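How to Clean Up a Messy Streaming Library (When Two Bands Share One Name)

Posted by Cameron Yule, September 12, 2025

If you have been saving music to a streaming app for any length of time, you have met this problem. You go looking for a band you loved in college, you tap the name, and up comes a page with their first two albums, a live record, and then a string of sleepy piano singles by somebody else entirely. For me it was Luangrath, a guitar band I saw in a church basement when I was nineteen (my ears rang all the way home, and I was so happy!). Their page had been mixed up with a dance producer of the same name, and half of what I had saved over the years was his.

It took me a couple of evenings to put right, and I rather enjoyed it, so I thought I'd write the steps down. The menus have different names from one app to the next, but you should be able to find your way.

Step 1. Make a holding playlist

Before you remove anything, start a new playlist and call it something plain like "Sort me." Open the artist page, go through the albums and singles, and add every track you have saved. Mine came to 40 songs, and I would have sworn it was a dozen. Leave your old playlists alone for now. You'll want them as they are while you work out what belongs where.

Step 2. Check the credits

Tap the three dots next to a song and look for the credits. You want the songwriters, the label and the year. My Luangrath records were all on a little label called Dutton, so anything marked Dutton could stay. Anything with a different label went to the bottom of the list to be listened to later. If you still own the CDs, go dig them out of the closet. The fine print in those booklets is often better than anything on the app, and you'll get to look at the pictures again.

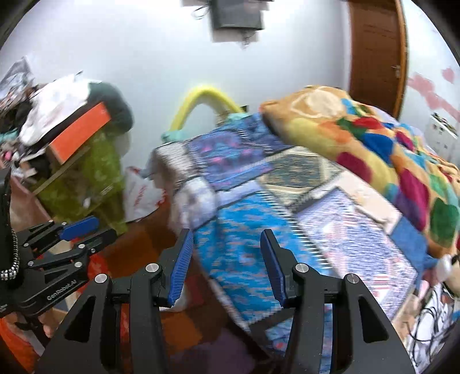 Blue fingers, black arms.

Step 3. Listen to the doubtful ones

Some songs will have no useful credits at all. Put on a pot of coffee and play the first minute of each. My friend Farah Osman sat with me for this part and was much quicker than I was, mostly on the strength of the drums. We ended up with 4 tracks neither of us could place, and I kept them, and one has grown on me a good deal.

Step 4. Sort into proper playlists

Now make one playlist per artist and put something in the title to tell them apart. I used "Luangrath (band)" and "Luangrath (dance)." Move the songs over, check that the totals match your holding playlist, and only then delete the holding playlist.

Step 5. Report the mix-up

Most services have a form for wrong artist pages, usually tucked away in the help section. Give the album title, the label, and a link to the page. Keep it short and polite. I sent mine in April and got a form letter back, and the live record has since moved to the right place. The piano singles are still sitting there.

A few extra tips

Save whole albums where you can, and you'll have fewer strays to chase. If your library runs past 200 artists, do one letter of the alphabet at a time and stop when you get tired. And if a favorite record is missing altogether, try searching for a song title with the album name after it. I found the second Trisumel album that way, filed under a misspelling.

Next time I'll go through moving playlists from one service to another, and that one needs a bigger pot of coffee.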